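Family stays pilot, November update
For: Bronisława Kozłowski, Cendura
From: Daranee Rattanakul, Nilta

Quick one before the 4:00 call, sorry, typed between two phone calls. Full spreadsheet to follow.

Where we are: 51 families signed up for long stays with a grown child or a parent in a small apartment. Most are two-room places. Plan was 100 by spring and I still think we get there, sign-ups picked up once Apinya rewrote the letter in plain English. Old one read like a lease.

What people tell us. Storage, storage, storage. Suitcases in the hallway for weeks. Bathroom times in the morning. Who pays for groceries, and nobody wants to bring it up. Several parents said the goodbye week was harder than the arrival week, so we moved the second check-in call to the week after the guest leaves. Should of done that from the start. 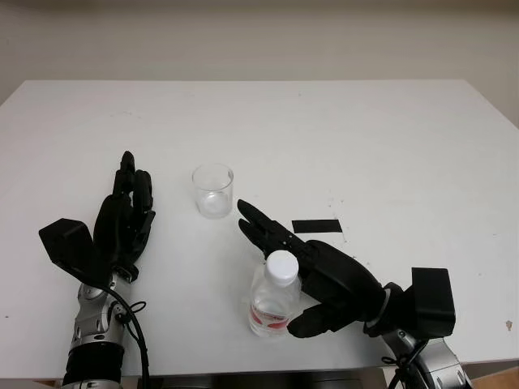 Loan boxes: folding beds and shelf sets went out from Bunnag, all but 3 delivered. Those three are waiting on addresses, Chalerm is chasing. One bed came back with a bent leg and we swapped it same day. Need to decide if we charge for damage. I say no.

Host evenings: two held at the Bodham hall. First one thin, second one packed, people stayed late swapping recipes and complaining about laundry. Panagiotis ran the second and wants to do it monthly. Hall rent is fine for now but goes up after the new year.

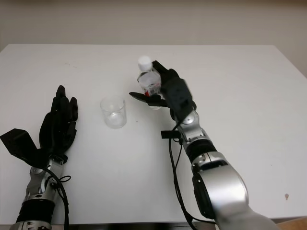

White table, black robotic hand held open, palm up.

Money: on budget except for travel. Delivery van cost more than I put down, my mistake, I priced one trip per family and some needed two. Have moved a bit over from printing to cover it. No extra ask this quarter.

Still open:
- damage policy, need your yes or no
- exit calls, Apinya can't do all of them alone
- translated welcome sheet, draft is done, not checked yet
- hall booking past January

Next report will have the exit call notes, names taken out. If you want to sit in on a host evening tell Panagiotis, he'll save you a chair. Recipts are in the shared folder, under travel.

Daranee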